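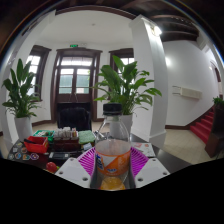 Orange pop, black cap, nearly gone

Fizzy drinks going flat: does squeezing the bottle help?

hlundgren
My aunt swears by squashing the air out before the lid goes back on. I'm not convinced. The bottle just pops back into shape and you've made more room for the gas to escape into.

trirkenard
Works for me. Been doing it for years.

hlundgren
Compared with what, though? Did you ever keep a second bottle you didn't squeeze? 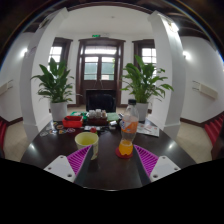 2 min read

dinis_b
Cold and a tight lid, that's all there is to it. Those pump caps are a con as well – I paid for one and the last 200 ml was still syrup by January.

trirkenard
So you had a bad pump. Mine's fine.

sorkow128
Pumps put ordinary air in. It's the wrong gas, so I can't see how it would keep the bubbles dissolved. Happy to see a proper test, but the adverts never show one.

trirkenard
You lot would argue with a kettle.

hlundgren
If it claimed to keep tea hot by squeezing, yes. I'll try two small bottles in the fridge door and post what I get.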